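The Weight Limit

The man at the weighbridge in Pratthorpe looked at the house, then at the ticket, then at the house again.

"You're 300 kilos over," he said.

"It's got a porch," I said.

He agreed that it had. He had a kind face, the sort you see on vets. Behind me a lorry full of gravel was waiting its turn, and the driver had switched off his engine to hear better.

I had built the thing in a field, over 21 months, from plans that promised six. The plans had been drawn up by a company called Kendiva, whose website showed a couple in matching jumpers drinking tea on a step. They had sold me the trailer too, and a bag of bolts, and a phone line that played pan pipes. Nowhere in the plans was there a porch. The porch was mine. So were the slate roof, the cast iron bath and the bookcase that ran the whole length of the sleeping loft, and which I had filled, as a treat to myself, the night before we left.

"What can you take out?" said the man.

I said I would have a look.

It is a strange business to go into your own house in a queue. I stood on the mat. From there I could reach the sink, the coat hooks and the bed ladder, and it struck me that I had given up a flat with two bedrooms and a boiler because I wanted to live more simply. I could hear the gravel driver telling somebody on the phone that it would be a while, there was a woman with a shed. 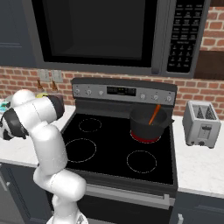

I started with the books. They went into the back of the car in armfuls, where they would be just as heavy but would at least be someone else's column on the form. Then the paint tins, the spare slates, and a sack of plaster I had been keeping in case I ever felt like plastering. The man came and held the door. He had a go at lifting the bath and we looked at each other.

"My sister had one of these," he said. "Lives in a bungalow now."

"Does she like it?"

"She walks up and down it."

We rolled back on to the plate. Still over, though by less than a grown man, as he put it, glancing at the gravel driver, who was not a small one. I asked if there was any leeway. He said there was, and that we had used it.

So we unbolted the porch. It took four of us, counting a couple from the burger van, and it came away with an ease I found hurtful after the weeks I'd spent fixing it on. We set it down on the verge by the exit, facing the road, with its little rail and its hook for a hanging basket. The man wrote me out a clean ticket.

I drove on to my pitch at Uvoton that evening at a speed that made cyclists wave. I had meant to go back for the porch the next week, and then the next. When I did get there, in September, it was where we'd left it. Somebody had put a chair on it, and a geranium, and the man from the weighbridge was sitting there with his sandwiches, reading the paper - so I carried on as far as the roundabout, and turned round, and went home.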